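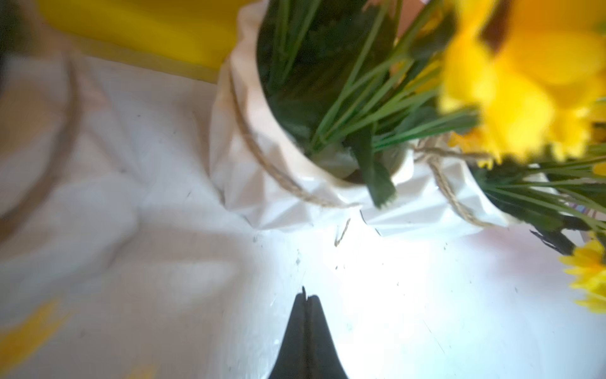 White tabletop in strong light, with small dark specks.

Updates > Tistwood Library > Seed Exchange

1/3 The Tistwood seed exchange reopens in March. Members may take up to 8 packets each.

2/3 Please label every packet with the plant name and the year of harvest. Unlabeled seed cannot be accepted.

3/3 Returns are due at the Ashby desk within 14 days.

Comments
Ruby-Lee Tamihana: Are beans included?
Norbert Vlček: Is Ashby open at noon?

Contact | Back to top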